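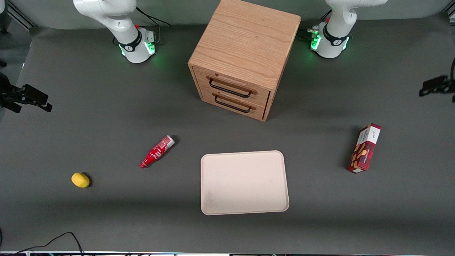
FOOD & DRINK

I ate my way through opening night at Karnance Park and I'm still full

March 19, 2024

I've been going to ballgames at Karnance Park long enough to remember when your choices were a hot dog, a sadder hot dog, and peanuts. So when the park invited a bunch of us in to try the new menu before the April home opener, I skipped lunch and wore my stretchy pants.

First stop was Stomach, the new stand behind section 292. Yes, that's the name, and yes, I made a face too. But the brisket grilled cheese is terrific – thick sourdough, pickled onions, and enough melted cheddar that I needed a second napkin before I'd taken a second bite. It's $14, and you could split it with a kid if you're a nicer parent than I am. They also do a cup of tomato soup on the side for $3, and on a cold spring night with the wind coming in from left field I can't think of anything I'd want more.

Over on the third base side, Quaye has taken the spot where the old pretzel cart used to be (I miss that cart!). It's all West African-style street food: peppery grilled chicken skewers, fried plantains, a big scoop of jollof rice in a paper boat. Get the plantains. I went back for more and pretended they were for a friend. The hot sauce comes in a separate little cup and I'd go easy on it until you know what you're dealing with.

Dessert was more of a mixed bag. There's a churro sundae served in a plastic batting helmet, full size, and by the time I reached the bottom the churros had gone soggy. My sister-in-law loved it, so maybe don't listen to me. The lemon ice is the better pick, and it's easier to carry up the stairs.

Beer people, you've got 7 taps from Gameck on the upper concourse, including a wheat beer brewed just for the park. I had the pale ale, which was fine and very cold.

Gates open 80 minutes before first pitch this year, and the lines at Quaye were already long with only a preview crowd, so I'd head there first. The old hot dogs are still at every regular stand, same bun and everything. I had one on the way out.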